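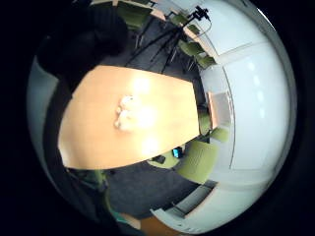 Chang-ho Yeo wrote under my last entry that we should quit adding new tasks before the club showcase in February and get one task solid first, and I have been chewing on that all weekend. He has a point (he usually does when it comes to schedules), but I think there's room for a compromise, so let me set down where we are.

15 Nov 2020, Sirnemdale robotics club, Hwang arm project

1. Demonstrations. Our goal for the pick-and-place task is 200 clean ones, and we have 80 that I would happily show to anybody. The rest of the pile needs a second look, mostly for people rushing the release. Please, please open the fingers all the way before you pull back! I'm as guilty as anyone and have thrown out plenty of my own.

2. The glove. I've grown very fond of it, clumsy as it makes us all feel for the first few tries. The marker cube has to stay in view of the fixed camera, so keep your wrist level and your reach long and easy. The teddy bear and the orange pumpkin ball are good partners for practice, with the fabric bin at the end of the table. 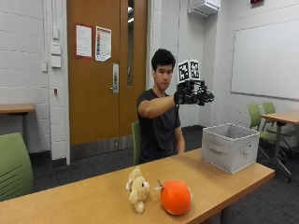 3. Training. I left the Plindent script running at home with the batch size down to 40, and it is slow, around 600 steps an evening, but the loss curve looks much friendlier than last month's.

4. Chang-ho's question. My proposal is that we freeze the task list now, and anyone with a new idea puts it on the Florkby page where we can all enjoy arguing over it after the showcase. Chang-ho, write back if you can live with that.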